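Sorting small parts: does a divided tray help?
Group 5, Design for the Home module
Written up by Arne Schwerdtfeger
Draft 2, Tue 8 May

Why we picked this

Everyone in the group has a drawer of bits. Springs, rolls, caps, things off other things. You open it, you stir, you give up. We wanted to know if a plain tray with compartments gets small things found faster than one deep box, and if people keep using it after the first go. Started reading in December, proper work only this term (sorry, timetable).

What we used

One shallow box from Trundel, no dividers. One wooden tray with square compartments, four by four. 38 small items, mixed. Bought a second tray from Zellix as well but the partitions were too high to get fingers in, so dropped it.

How it went

22 people had a go, mostly from our corridor. Each put the items away, had a tea, came back and was asked for five of them by name. Timed on a phone. No labels allowed in round one, labels in round two.

Round one was messy. People invent a system, then forget it by the time the tea is gone. Metal things with metal things is fine until somthing is half metal. Soft rolled items were the easy ones, everybody remembered where they went. Small grey bits were the worst, they all look the same from above.

Round two better. Labels on the front edge did more than we expected, even the scruffy handwritten ones.

The tray

Light wood, thin partitions, pale floor so dark things show up well. Most people left a lot of the compartments empty and bunched things in the rows nearest to them. We hadn't planned for that. Back row hardly touched. Coiled and rolled pieces went in on their sides becuase they don't roll off once there's a partition either side.
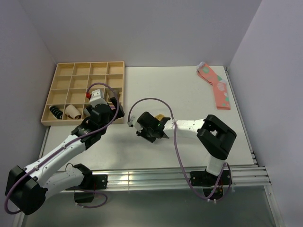
What we would change

Fewer compartments, bigger ones at the front. A lip to pull it by. Ask people a week later and not after one tea. Also get someone outside the corridor, our lot knew what we were after by the end.

Timing sheets are in the shared folder under Goltance (our group name, long story). Round two sheet still needs the last column adding up.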